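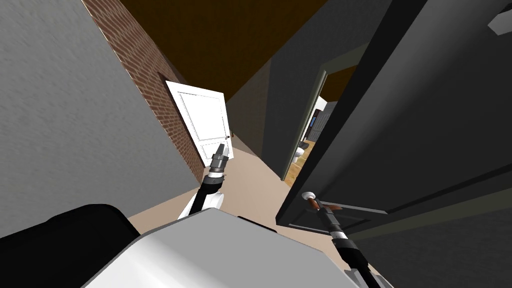 "Why does the bread cost more when the bakery is on the same street as before?"

"The flour comes from abroad, and our money buys less of it than it did in March."

Carol Cropper wrote that down word for word. Dennis Fothergill went on stacking loaves. He had raised the price twice that month and had the new cards under the counter already.

"Will it stop?" she asked.

"Ask the bank."

She had asked the bank. The bank had sent her to the ministry, and Yen-ting Ko at the ministry had read her a statement on import controls and fuel subsidies. It ran to 17 pages. Bread was in a footnote.

A man came in and put 200 on the counter. Dennis gave him two loaves and a coin.

"Last week that was three," the man said.

"Last week I paid Sikora less for the flour."

The man took the bread. He worked at the Millix plant, where wages were fixed until winter. Carol asked him if the union would reopen the contract.

"Heloísa Falcão says they'll meet at 8," he said. "She said that last time too."

Carol closed her notebook and bought a loaf. Dennis charged her the old price, then took out the new cards and began setting them along the shelf.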